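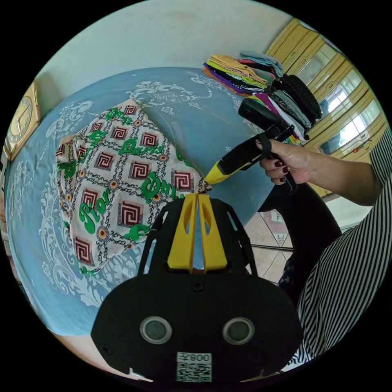 第四章 薄布的摊平、对折与收存

最后更新：2026年8月9日
分享 55　评论 45

学到第四章，大家手里应该已经叠过不少毛巾了。毛巾厚实，听话，边角方正，放在那里是什么样子，过一会儿回来看还是什么样子，所以我们把它放在最前面。从本章起要换成薄布：印花的棉布、包了边的小盖布、围巾、桌巾、枕巾，还有家里说不上名字、但总有人舍不得扔的那些花布。薄布滑，容易歪，一只手刚把这边理顺，那边又皱起来。第一次上手觉得烦，是很自然的事，我当年也是这样，烦了整整一个冬天。

编这一章的时候，Kevser Yaman老师和我争过一回，争的是要不要单独给“摊平”留一节。她认为摊平谁都会，写出来占篇幅；我教了这些年课，看过太多人一拿起布就急着对折，折到第三下发现里面裹着一道大褶子，只好全部打开重来。后来她到Darkard的实习班上代了两周课，回来就同意了，还替我补了一大段，就是本章第二节里讲“从中间往外赶”的那部分。所以请各位不要嫌它啰唆，耐心读过去。

本章要学的内容

先学认布：看懂一块布的正反、布边和花纹的方向。再学摊平，然后是对折，最后讲怎样收进柜子，收进去以后怎样还能顺手取出来。每一节后面都有练习，材料用家里现成的就行，不必特意去买。如果家里一时找不到合适的薄布，旧枕套沿缝线拆开也很好用，只是拆线的时候要慢一点，剪刀尖朝外。

学完以后，你应当能够独自把一块中等大小的花布叠成整齐的长方形，四角对得上，花纹面朝外，放进抽屉以后拿上面一块不会带乱下面一块。听上去要求不高，可是请你先不要看后面的步骤，去找一块布试一试，再回来读。试过的人读这一章会快得多。

4.1 先认布，再动手

拿到一块布，先别折，平放在台面上看一会儿。我母亲总说叠布之前要“跟布打个招呼”，小时候听了只觉得好笑，后来自己教课，发现确实有道理：看一眼，摸一遍，心里就有数了，手也不会乱。

看什么呢？先看正反。印花布的正面颜色鲜，轮廓清楚，反面颜色发灰发淡，线条像隔了一层雾。有些布印得透，两面差不多，这时可以翻起一个角，把正反两面并排放着比一比，多半能分出来。若是包了边，翻到布边看缝线，针脚整齐好看的一面通常就是正面。实在分不出来也不要紧，自己定一面，以后每次都照着来就好，家里别的人也要告诉一声，不然你叠你的，他叠他的，放在一起总有几块是反的。

再看花纹。花纹分有方向的和没有方向的。碎花、圆点、菱形格这一类，怎么转都差不多，叠起来最省心。有字的布就不一样了，字有正有倒，叠好以后放在柜子里，字倒着，看着总有一点别扭。不过也有一些布，上面的字本来就是朝几个方向印的，有横有斜，那就挑一个最显眼的字作准，让它朝着自己，别的字随它去。初学的人遇到花纹复杂的布常常眼花，分不清哪里是褶子、哪里是图案，这时候请相信手，不要太相信眼睛。把手掌放平，从布面上轻轻抹过去，有褶的地方手心立刻就知道。

花纹还有一个用处，就是帮我们找直线。许多布上印着一排排重复的小图案，折的时候让折线顺着其中一排走，就不容易歪。菱形格的布可以让折线穿过菱形的尖角。这个办法比用尺子量快得多，量尺子是裁缝的事，叠布用不着那么精细。但是要留神，便宜的花布印花有时和布纹不平行，花是正的，布是斜的，照着花纹折下来，布边反倒对不齐。遇上这种布，就以布边为准，花纹歪一点由它歪。

最后看布边。布边大致有三种：一种是织出来就有的边，紧密，稍微硬一点；一种是裁开以后卷进去缝住的；还有一种是另外用一条窄布把边包起来，叫作包边或者滚边。包边的布最适合初学者，因为那条边比布面厚，手指一捏就能捏住，颜色又往往和布面不同，对边的时候看得很清楚。缺点是几层叠在一起以后，边上会比中间高，摞多了要往一侧倒。怎样解决，我们留到4.4节再讲。

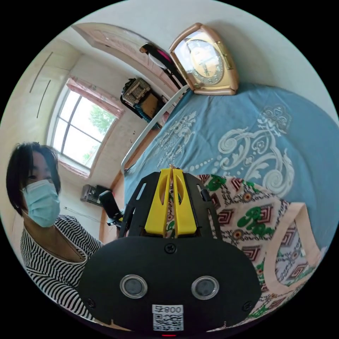

图4-1 提起花布的一段布边。布面有绿色的叶形图案和红褐色与白色相间的菱形，边上包着一条浅桃色的窄边；布下面是浅蓝底、白色卷花的床罩。

看图4-1时，请多留意布边。浅桃色的包边和花色的布面分得很开，眼睛顺着它走，就知道布往哪里垂。提布边的时候，捏在包边上，不要捏到布面里头去，捏深了会在布面上留下一个小小的尖褶，薄棉布尤其明显，过后要用手背焐一焐才能平。

顺便说一句台面。没有大桌子，床也是很好的台面，我自己在家多半就在床上叠，站在床边，腰弯得不多，叠好一块往枕头那边放一块。只是床软，手按下去会陷，所以在床上抹平布面时力气要轻，手掌要更平。铺着桌布或床罩叠布，还要看一看下面那一层有没有先理平，下面有褶，上面怎么抹都是鼓的。至于下面那层布的颜色，最好和要叠的布差得远一些，浅底衬深花，或者素底衬花布，边缘一目了然。白布放在白床单上叠，老手也会漏看一个角。

4.2 摊平

摊平的第一步是找角。把布随手放在台面上，它多半是一团，或者松松地散着，边缘弯弯曲曲，看不出原来的形状。不要从中间拎起来抖。抖床单可以，抖小块薄布常常越抖越乱，还容易把旁边叠好的带到地上去。顺着布边摸，摸到一个角，用拇指和食指捏住，轻轻放到离自己远的一侧；另一只手从这个角出发，沿着布边滑过去，滑到第二个角，也放好。这时布的上边就有了。剩下的两个角往往压在底下，从布身下面伸手进去，慢慢拉出来，拉到自己面前。

角都找到了，布仍然不平，这很正常。下面就是Kevser老师补的那一段，我照她的原稿抄在这里，只改了几个字：

“手掌放在布的中央，手指并拢，向右边赶过去，赶到布边为止，手抬起来，不要拖着布往回走。回到中央，再向左边赶。接着向远处赶，向近处赶，最后朝着四个角各赶一下。赶的时候另一只手按住布的中央，按住就好，不必用力。赶完退后一步看，哪里还有褶，就只赶哪里，不要整块重来。”

“手抬起来”这几个字，请在书上画一道线。初学的人十有八九错在这里：赶出去的时候很好，手一收，又把布带回来了，于是赶了半天，褶子只是换了地方。我在Yalçınkaya的社区班上让大家先不拿布，空着手在桌上练这个动作，抬手，回来，放下，像小孩子学洗牌。大家笑了一阵，笑完再拿布，果然顺了许多。

布角翻折进去也是常见的毛病。包边的布角比较厚，折进去以后会有一小块硬硬的鼓包，摸得出来；卷边的薄布角折进去就很难发现，要等叠完了才看见少了一个角。所以赶平以后，沿着布边再走一圈，用指尖把每个角都点一下。养成习惯以后，连这一圈也只是顺手的事情。

如果布刚从绳子上收下来，夹过夹子的地方会有印子，赶不平，也不必跟它较劲。手上蘸一点点水，在印子上轻轻按一下，放一会儿再赶。水只要一点点，多了布要起皱，还得重新晾。潮的布任何时候都不要叠起来放进柜子，宁可在椅背上多搭一个晚上。

4.3 对折以前，请想一想放在哪里

读到这里，性子急的同学大概已经把布折起来了。请再等一等。一块布该折成多大，要看它将来住在哪里。抽屉浅，就折得窄一些，竖着放；柜子深，就折成长方形，平着摞；放在篮子里的，卷起来也可以。先看地方，再定尺寸，反过来做就要返工。

Serpil Değirmenci在Prustcombe教了很多年家务课，她有一个习惯我很喜欢，写出来给大家参考。她叠布以前，先把一块叠好的“样子布”放在手边。样子布是按抽屉的深浅叠出来的，大小正合适，往后每叠一块都往上面比一比，宽了就改窄，窄了就放宽。她的样子布是一块旧茶巾，用了许多年，边都磨毛了，仍旧放在抽屉最里面。有一回别人好意替她换了块新的，尺寸不一样，那一星期她叠的东西全都宽出一指来，最后还是去旧布堆里把老茶巾翻了回来。

对折的基本做法是边对边。站在布的长边前面，两只手分别捏住近处的两个角，提起来，往远处送，放到远处的两个角上。放的时候先放一只手，再放另一只手，两只手同时放下，布中间容易兜进一股气，鼓起来一大块。放下以后，不要急着压折线，先看上下两层的边是不是对齐了。差一点，捏着上面一层轻轻挪；差得多，揭开重放。都对齐了，才用手掌从折线的一头抹到另一头。

这里要提醒左手惯用的同学，书上写先右后左的地方，你尽管先左后右，顺手要紧。Honeylyn Dimaculangan读初稿时就在页边给我写了这么一句：“我照着书做，别扭了一下午，换了手，一下子就好了。”我读了很惭愧，前几版里竟一直没有提过。

第二次对折的方向，由抽屉决定；第三次对折，看布的厚薄决定。薄棉布折三次仍然平服，稍厚的桌巾折到第三次就有些不情愿，松开手自己会慢慢弹开，那就停在第二次，或者把最后一次改成三折，像折信纸那样，两头各往里收一段。三折的详细步骤和图在下一节。

有包边的那一侧，尽量收在里面，让折线朝外。打开柜门，看见的是一道道圆润的折线，拿的时候手指往折线下面一插，一块就出来了。边朝外的话，层层叠叠的，手一伸进去，常常不知道自己捏住的是哪一块的哪一层。

课前练习

请在正式上4.4节以前，找一块花布，按照下面的顺序做一遍，每天做一次，做满一个星期。

一、把布随意放在床上或者桌上，不要整理，坐下来看一看，说出它的正面、花纹的方向和布边的种类。说给家里人听也好，自己小声说也好。

二、找角，摊平，沿着布边点一遍。

三、边对边折一次，揭开，再折一次，再揭开。本周只练第一次对折，不要往下做。我知道大家忍不住，Sibel Canpolat做学生的时候就没有忍住，第二天便折到了底，后来花了很久改她第一次对折总往左偏的毛病，现在她自己带学生，管得比我还严。

四、把做得不顺的地方写下来，一两句话即可，上课时带来。写“总是对不齐”帮助不大，写成“右边远处的角总是短一截”，老师一看就明白该教你什么。

练习用的布洗过的比新买的好。新布上有浆，硬挺，叠起来容易，可是过几次水就软了，手上的感觉全变。用惯了软布再叠硬布，毫不费力；反过来就要重新适应。

另外，有同学写信来问，桌子矮，站着叠腰酸怎么办。坐着叠完全可以，椅子拉近，布横过来放，让短边对着自己，手就够得到远处的角。实在够不到，就把布转半圈，先理完一半再理另一半，不要趴到布上去够，衣服一蹭，前面赶平的又都皱了。

需要用的东西

花布一块，台面一处，一小碗清水，一块干毛巾擦手用。剪刀和尺子都不需要。用过Aledura配套布样的班级，本章请取带包边的那一块，不带包边的留到第五章，讲丝滑料子的时候再拿出来。布样用后请按本章的方法叠好放回原袋，下一班的同学打开袋子，看到的就是你叠的样子。

4.4 三折与收存

先接着上一节留下的问题说起。包边的布摞在一起，一侧会越来越高，摞到第五块、第六块，整摞就往另一侧倒过去。办法很简单，摞的时候一块朝左，一块朝右，让厚的一边交错着来，高低就抵消了。折线仍然要朝着柜门，只在左右上调换，所以叠的时候要预先想好，包边厚的那一侧落在哪里。下面我们从把布横放在面前开始，一步一步来做。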